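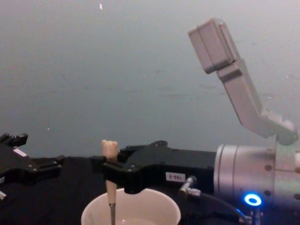 *Figure 1. Light grey wall with faint smudges.*

# Fifty kinds of nothing: grey paint in rented student rooms

Final project report, Housing and Interiors option
Submitted 18/08/2024

## Background

The project started with an argument about a deposit. A housemate had been charged for "restoring the original wall colour" in a room at Chmielewska House, and wanted to know what the original wall colour had been. The letting agent, Florkesano, said grey. The inventory said "neutral". The tin under the stairs said Morning Quay, and the lid had a dab of something on it that was clearly none of the above.

I needed a topic by the end of the week, so I took this one.

The question in my proposal was "How did grey become the default colour of rented student rooms, and what do the people living in them make of it?" My supervisor wrote in the margin that this was two questions. It is, and I kept both, and the second has been answered less well than the first.

## What I did

The work had three parts of very unequal size.

The largest was a survey of adverts. During April I saved the listings for student rooms in the city from the usual letting sites, threw out the duplicates, and ended with 427. For each one I looked at the photographs and recorded the main wall colour under a simple scheme: white, cream or magnolia, grey, something else, can't tell. I did the whole set once and then did it again a fortnight later without looking at my first answers. The two passes mostly agreed. Where they didn't, the quarrel was nearly always between white and grey, and nearly always in a north-facing room.

The second part was a short questionnaire, passed round by people I know to people they know. I make no claims for it as a sample. It contains a suspicious number of geographers.

The third part was spending a good deal of time in decorating shops reading the backs of tins, which I had not planned and which did more for the project than the questionnaire did.

## A short history of the beige before the grey

Anyone over a certain age will tell you rented rooms used to be magnolia. Older prospectuses in the university library bear this out, as far as anything can be borne out by colour printing that has spent decades in a box. The walls in them are a warm, slightly sickly yellow-white. The bedspreads are brown. Everyone has a desk lamp and looks pleased about it.

Magnolia had plain advantages. It was cheap, sold in very large tubs, and hid the yellowing that came with smoking indoors by being more or less that colour to begin with. Once smoking indoors went, so did some of the point. A former decorator I spoke to in a queue (this was not a formal interview and I did not have a consent form on me) put the change down to television. In his view people saw houses being done up for sale in grey, took grey to be what money looked like, and landlords followed some years behind with a cheaper version.

I haven't been able to prove this. I can say that the trade paint range from Dimar had a single grey in the oldest leaflet I could find and gives them a double page in the current one. The rival colour card from Runderetti lists over 50, among them Pebble Hush, Distant Tram, Wet Slate, Dry Slate and one called simply Reason.

## Results: the adverts

Grey came first, a little ahead of white and a long way ahead of cream. "Something else" was a small and lively group. It took in a room painted the green of a snooker table, a room with one purple wall that the advert called a "feature", and a basement where the landlord had evidently been left with half a tin of everything.

Three things stood out when I read the wording of the adverts next to the photographs.

**Grey costs more to rent, but I don't think the grey is doing it.** Grey rooms were on average dearer than cream ones. They also had newer windows, newer beds and a kitchen with lights under the cupboards. When I set aside the rooms described as "newly refurbished", most of the gap closed. What seems to happen is that a refurbishment arrives with grey paint attached, in the same way a takeaway arrives with prawn crackers.

**The word "grey" hardly ever appears.** Adverts say "modern", "contemporary", "fresh" or "neutral". Cream rooms are also "neutral". White rooms are "bright", including the ones with no visible window. I began to keep a list of words that could be swapped between adverts without anyone noticing, and stopped when I saw that it was most of them.

**Single-colour schemes are normal now.** In the cream rooms the woodwork and ceiling were usually a separate white. In many of the grey ones, the walls ran in the same colour from hall to bedroom, and in a few cases straight over the pipework and, once, a light switch. One coat, one tin, one afternoon.

## Results: what people think

The questionnaire asked people to describe the walls of their current room in their own words before it asked anything else. This was the best decision I made, as it was also the only question everybody finished.

Plenty of people had to go and look. One respondent wrote "white", then came back to the form later and changed it to "oh". Those who did know tended to be people who had marked the wall in some way and had been studying the spot ever since.

Feelings about grey were milder than I had hoped. I had pictured a generation quietly ground down by emulsion. What I got was shrugging. Several people liked it because their things looked good against it. Several disliked it in winter and forgave it by May. The strongest answer in the set was about carpet, which I had not asked about.

Asked whether they would repaint if allowed, most said yes. Asked what colour, a fair few of those said grey, "but a nicer one".

## The matter of marks

This section was going to be a paragraph. It grew because every conversation ended up here.

Pale grey matt paint shows marks. So does every other paint, but the mark on pale grey has a particular character: it can't be seen from straight on, appears when you sit down, and doubles in size on the day of the inspection. Hands leave it, as do bags, chair backs and the corner of a mattress being persuaded round a door. Wiping turns a small dull patch into a larger shiny one. The decorators' term is "burnishing" and the tenants' terms are mostly unsuitable for this report.

Paint makers do sell hard-wearing versions. The Dimar washable matt claims 2000 scrubs on the tin. I don't know who in a student house would scrub a wall that often, or once. It also costs noticeably more than the standard tub, and when I asked at the counter which of the two landlords bought, the assistant laughed, and I have recorded that as data.

The trouble for tenants comes at the end of the year. Guidance on deposits allows for fair wear and tear, and faint smudging would seem to be a fair description of that. In practice the decision turns on photographs taken on moving in, when everyone is carrying a kettle and thinking about something else. A pale wall photographed in poor light looks either spotless or filthy depending on the hour, and I could get both results from my own bedroom without touching it.

Touching up is worse. A dab of new grey on old grey dries to a patch that can be seen from the landing. To match it you need the same shade, the same finish and ideally the same tin, and the tin, as noted, says Morning Quay.

## Problems with the project

- Judging wall colour from adverts means judging the photographer's phone as well. Some rooms I coded as grey may be white rooms on a bad day.
- The adverts are for rooms still to let. A room so pleasant that it passes from friend to friend never reaches a website, and for all I know those are all painted orange.
- I rented from Florkesano throughout and was not feeling neutral.
- I wrote to both paint firms asking when their greys overtook their creams. Runderetti sent a colour card. Dimar sent a voucher, which I declare here and have spent.

## If someone picks this up next year

Go to the rooms. Take one colour card and hold it against the wall in daylight, and do it in the same month for all of them. Ask the landlord what is in the tin before asking the tenant what is on the wall. Leave carpet its own section.

The housemate's deposit was settled in the end at half the original charge. The room has since been repainted, in a grey, and is advertised as fresh.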